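Sullell shared workshop, build night handout 4 (Wednesday)

Two-arm build, gripper set-up. Bolt both bases down before power goes on. Check every clamp twice, last week's notes skipped this, sorry. Fingers next: close slowly, tips should meet square. If not, slacken the mount and go agian.
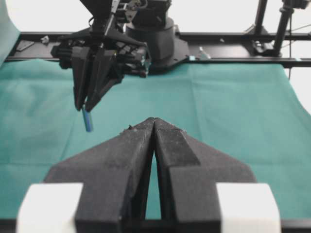 Closing limit is 194 in the Povis config file, dont go past it. Save, restart, 7 slow open/close cycles each side. Then the pen hand-over, left to right, half speed. Cable slack at the wrist!! Spare bolts in drawer 9.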